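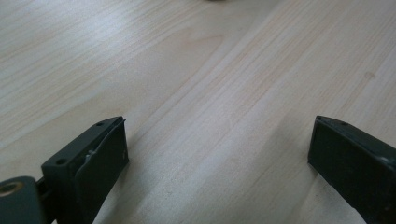 *Pale wood, with a small dark mark in the grain.*

I learned to play cards at my grandmother's kitchen table, which was green Formica and had a leg you didn't want to bump. We played gin rummy for buttons. She cheated, I think, though my mother still won't hear of it, and when she lost she'd get up and rinse cups that were already clean.

So when I moved to Leston a few years back and didn't know a soul, I went looking for a card night. You'd think that would be easy! The first place I found played bridge, and they were lovely about it, but bridge people have been playing since before I was born and they remember every hand. I lasted two evenings. The second place was a bar with a poker league, and I lost 40 dollars to a man in a fishing vest before my fries came.

Then a neighbor told me about the Tulgate Room, up the stairs over the old shoe store. They play whatever the table feels like. Some nights it's hearts, some nights it's a Korean matching game with stiff little flower cards that snap when you slap them down (I love that snap more than I can tell you). The door opens at 7 p.m. and you bring your own snack, and there's a lot of trading of snacks. 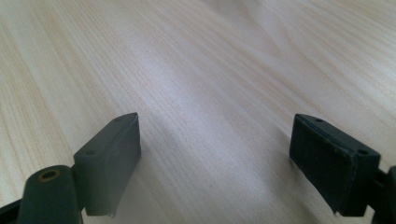 Page 67

The person to watch up there is Soon-im Ra. She keeps score in a school notebook with a pencil about as long as my thumb, and she's been filling those notebooks since she moved over from Altadberg. I asked her once how many games were in them. "One thousand four hundred sixty-four," she said, and went back to shuffling. I've won maybe six of the ones I was in, and she can show me which.

She taught me the flower cards over a single August, with the windows open and a fan blowing the discards all over the place. I was terrible. I kept mixing up the iris and the wisteria — to be fair, go look at them — and I could never remember what the moon was worth. She'd tap the card with one finger and wait. She can wait a very long time. 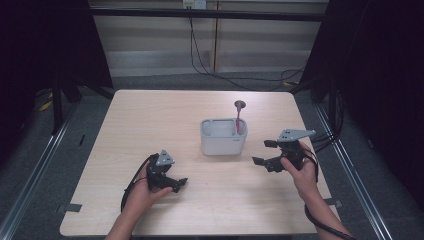

By September I could hold my own for a hand or two, mostly when I had the luck of the deal. I bought my own deck at Yoon, the little stationery shop by the bus stop, and carried it in my coat all winter until the box gave out. Now the cards live in a sock.

My nephew came to visit at Christmas and I sat him down the way my grandmother used to sit me down. He's nine. He wanted to know if there was an app. I said probably, and dealt. He beat me on the third hand, slapped his last card down so hard it slid off onto the floor, and asked what we were playing for.

I went and got the button jar. There must be 200 in there, and he's already got his eye on the brass ones.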